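Superflex (fantasy football)

Superflex is a lineup format in fantasy football where one of the flex spots can be filled by a quarterback. I've been writing up the formats my leagues use for this little wiki, and this is the one I get the most mail about, so it's getting a longer entry than the others. Last updated September 6, 2018.

How the lineup works

In a regular league you start one quarterback, a couple of running backs, a couple of receivers, a tight end and a flex. The flex takes a back, a receiver or a tight end. A superflex spot takes any of those or a quarterback, and since quarterbacks score more than everybody else in most scoring systems, you nearly always want one in there. It's a close cousin of the two-quarterback league, except that you're allowed to get by without the second one. That matters a lot on a bye week!

My home league, Larkness, switched over after years of watching good quarterbacks sit on the waiver wire until December. We kept everything else the same — same bench, same scoring, four points for a passing touchdown — and the draft still felt like a brand new game.

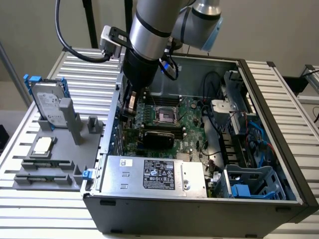
How many quarterbacks should you draft for a superflex roster?

Three is the number I aim for in a league of ten or twelve teams. Two will start every week, and the third covers byes and injuries. If the bench is short, I'll go with two and grab a third later in the season, but I sleep worse.

Effect on the draft

Quarterbacks fly off the board. In a one-quarterback draft I'm happy to wait until the late rounds, and I've done fine that way more times than I can remember. Try that in superflex and you'll be staring at a list of backups by the middle of the draft (ask me how I know). There are only 32 starting jobs in the league, and a twelve-team superflex room wants 24 of them in the lineup every week. The supply dries up fast.

My own habit is to take one quarterback in the first two rounds and the second by the end of the fifth. Some people in Larkness go quarterback-quarterback right out of the gate and patch the running backs together off waivers. I've tried it once and I spent the whole fall picking up third-down backs, so I can't say I loved it, but the team did make the playoffs.

Tight ends tend to slide a little, which I enjoy. So do the second-tier receivers, who can be had a round or so later than you'd expect from looking at regular rankings.

Scoring totals

Team scores go up, and you'll want to adjust your sense of what's good. Under our old rules, 2000 points over the season was a solid year. The Larkness team that won our first superflex title finished with 2355, and I had to look twice at the standings page. There's a side league I play in called Jirness, with bonus points for long touchdowns and a full point per catch, where the top team is expected to clear 3000. I find those numbers a bit silly, but it's fun on a Sunday afternoon.

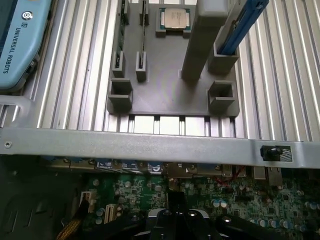
Trades are the other place where the format shows. A middling starter who'd be worthless in a standard league can bring back a decent receiver, and a team that hoards four quarterbacks can hold the rest of the room hostage for a while. We talked about a roster cap in Larkness and voted it down. Jirness has one, set at three, and I think it makes the trade talk duller.

Variations

Surdu rules, named for the online league where I first ran into them, give six points for a passing touchdown on top of the superflex spot. That pushes the big pocket passers way up the board and makes running quarterbacks a little less special. Zarora, an auction league, uses two superflex spots and no regular flex. I lasted one season there and blew most of my budget before the first kicker was nominated.

See also: two-quarterback leagues, flex position, tight end premium, auction drafts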